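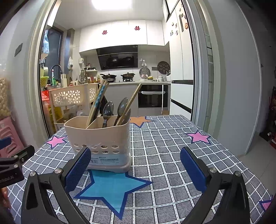
Henrik Voß wanted to know why the chopsticks were getting so much attention when the spoons had given us all the trouble in September. He had the draft open on his side of the call and I could hear him scrolling.

"Because of the pauses," I said. "Go to the plot on page 7."

I had been up since four with that plot and I loved it the way you love a dog that finally comes when it's called. We had 1,528 demonstrations by then, all made by hand with the gripper, all in people's own kitchens. Irnico, our model, had learned from every one of them and was still terrible at taking a chopstick out of a caddy. It would close on the stick, lift, snag the next stick over, and keep lifting.

So I had started cutting. I threw out the smooth ones first (I know, I know, the smooth ones are what everybody keeps) and trained only on the runs where the person's hand had stopped partway, that little hitch when you feel something drag and think about it. It came to almost a third of the set. Then I ran the whole thing again on Seok, the old test bench, and went to make toast.

"And?" said Henrik.

"And it waits! It feels the drag and it waits, and then it goes back down a bit and comes up at another angle. Thirty-three tries on the bench and it only dropped 2."

He was quiet for a while. Somewhere behind him a kettle was coming up to the boil.

"Run it without the force channel," he said.

"I did. It falls apart."

"Run it with the pauses shuffled."

I hadn't done that one. I wrote it on the back of an envelope and underlined it, and I was grinning so hard my face hurt, since Henrik only asks for shuffles when he has begun to believe you. 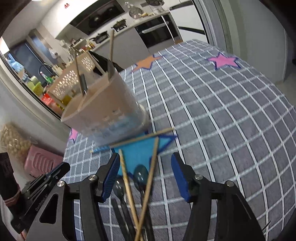
Page last changed: May 2020

The shuffle took all night. I slept on the floor next to Seok with my coat over me and woke up whenever the fan changed its note. By morning the numbers were in, and they were wonderful, because they were awful. With the pauses moved to random places Irnico dithered over nothing and then yanked at the sticks just like before. It had needed them where they were, right at the snag.

I called Henrik before I had my shoes on.

"Shuffled is as bad as the full set," I said. "Worse on the spatula."

"Huh," he said, and then, "What happens if you give it Billeck's data?"

Billeck was all drawers. Spoons in drawers, lids in drawers, one endless series with a whisk. I had never thought of it as having pauses in it, but of course it did, people's hands catch on things all day long. I pulled up the first folder and started looking for them.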